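Taming the Laundry Pile, or What I Know About Socks

26 Jan 2018

When we moved into the house in Clestcombe I had big plans for the laundry room. Then I saw the laundry room, which is a closet with a sloping ceiling and a door that opens the wrong way. So most of my sorting and folding happens on the bed, and after a winter of that I've picked up a few habits I'd like to pass along (and one or two I had to learn twice).

Start with the washer, because half of what people call "dingy" laundry is just too much detergent. I used to fill the cap to the top line. My neighbor Tharun Gounder, who fixed appliances for years before he retired, had me run a hot cycle with nothing in it and look through the door. Suds! Plenty of them, from an empty machine! Now I use 2 tablespoons for a regular load and a little more for muddy stuff, and the towels have gone back to drying people instead of pushing the water around.

Speaking of towels, skip the fabric softener on them. A half cup of plain white vinegar in the softener drawer does the job and no, they don't come out smelling like salad. Don't ever mix vinegar with bleach, though. If it's a bleach load, leave the vinegar in the cupboard.

Dark things get turned inside out and washed cold. Black jeans, black tees, black socks, all of it. I wash them on the short cycle and keep them well away from anything fluffy and new. I once put a brand new bath mat in with my work pants and I was picking at those pants until March. A fleece throw is nearly as bad the first few times, so give it a couple of washes alone before you trust it with company.

Which brings me to socks. I gave up matching them at the dryer ages ago. I carry the whole lot to the bedroom, dump it out on whatever blanket is on the bed, and pair them there. If the blanket is a bright color, so much the better! Navy and black look exactly alike on a dark comforter under a bedroom lamp, and then you get to the office and find out which is which.

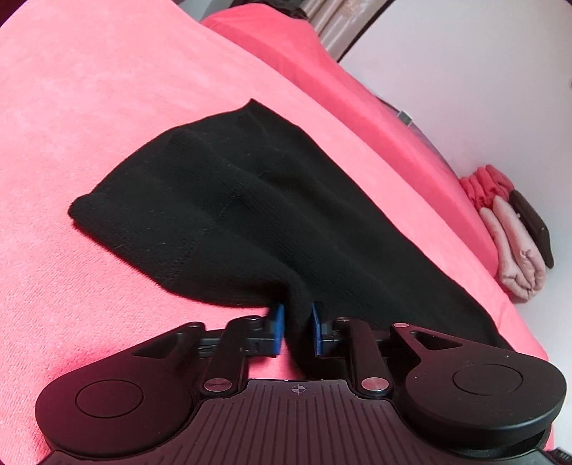
Black knit sock on the coral fleece blanket.

For the pairing itself, I lay them out flat first, all of them, before I fold a single one. It feels slower and it's so much quicker. Then I fold each pair in thirds and stand them up in the drawer. I quit balling them up because the cuff on the outside sock gets stretched out, and a stretched cuff means a sock that ends up under your heel by lunchtime.

Singles go in a cloth bag on the back of the closet door. They get 7 weeks in there. If the partner hasn't turned up by then, it's a dust rag, and a very good one too – put it over your hand and run it along the blinds, the baseboards, the tops of picture frames. Old wool ones are wonderful for polishing shoes.

A few other odds and ends while I'm on the subject:

Mesh bags for baby socks, bras and anything with a hook. Close the zipper and then tuck the pull under a hair elastic so it can't creep open.

Clean the lint screen every load, and every so often wash it in the sink with dish soap and an old toothbrush. Dryer sheets leave a film on it that you can't see. Run water over it and if the water sits there in a puddle, it needs a scrub.

Fleece hates heat. Dry it on low and take it out while the edges are still a tiny bit damp, then hang it over a door. Too hot and it goes pilly and stiff, and I have never found a way to bring one back.

Pills on a sweater or blanket: a disposable razor works if you pull the fabric tight and go slowly. I have one of those little battery shavers as well, a Brundar, and it's good on thick knits but I wouldn't take it near anything thin.

Deodorant marks on a dark shirt come off with a dry sock, rubbed briskly. Another job for the singles bag!

If you hang things indoors, leave a hand's width between them and point a fan along the rack. I can get up to 500 more grumbles out of my husband about the fan than about the rack, but jeans are dry by morning.

Next time I'm doing the linen closet, starting with the fitted sheets. I've got a way of folding them that comes out almost square, and I'll write it down as soon as I can do it twice in a row.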